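印刷する | メールで送る

玄関の靴、そろそろなんとかしようと思い立った12月。連投します、靴の話しかしません!

1/
まず白スニーカー。去年Otanoで買ったやつで、ほぼ毎日これ。つるっとした表面だから手入れは楽なんだけど、ソールのふちとステッチのところに汚れがたまるんだよね〜。古い歯ブラシでちまちまこすってます。
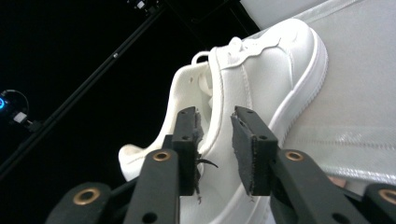 全部まっしろ、ひもまで白。

2/
ひもは結んだまま派?ほどく派?私は結んだまま派(めんどくさいだけ)。でもAgnes Tangenさんのブログに「しまう前に一回ゆるめると履き口がへたらない」って書いてあって、ちょっと心が揺れてる。

3/
ベロの後ろのちっちゃいループ、みんな使ってる?私は履くとき絶対ここ引っぱる。これがない靴だとかかと踏んじゃうので、地味に大事な部分です。

4/
で、置き場所。いままで床に並べっぱなしだったのを、2段のシューズラックにしました。細い金属フレームに透明っぽい棚板で、圧迫感がないのがいい!Murkamiaの通販で1292円。Kettunenのと迷って、143円安いほうに決めた(笑)

5/
上の段にスニーカー、下の段にピーチピンクのスリッパ。淡い色どうしでかわいくない?スリッパは丸っこいつま先を手前に向けてそろえるのが好き。
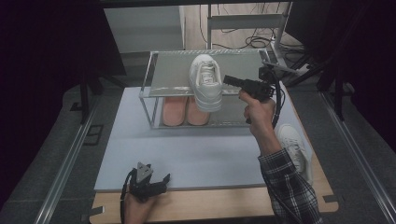 6/ 置き方メモ
・よく履くほうを上の段に
・スリッパは左右くっつけて下に
・つま先は手前向き(かかと手前派の人もいるよね、どっちがいいんだろ)
・棚板はほこりが目立つから、ついでにさっと拭く

7/
次はブーツ。丈があるからこのラックだと下の段は無理そうで、Bedarusの背の高いタイプが気になってる。使ってる人いたら、ぐらつかないか教えてください〜!

印刷する | メールで送る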